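Humell Table Oil, 775 ml

We've sold this oil at Noladlow for years now, and it's still the one we reach for at home - lovely and thin, and it hardly smells at all. Good for pale woods you'd like to keep pale. 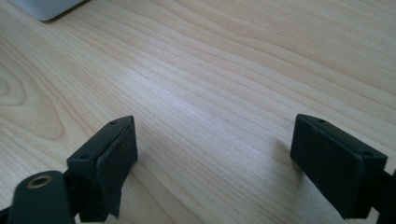 How many coats does a table need?
Put on 2 thin ones, left overnight in between.

Wipe it on with an old cotton cloth, going along the grain, and don't be stingy with the rubbing

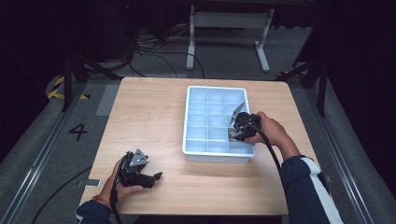

because that's what brings up the soft sheen everybody loves!

£56 a tin.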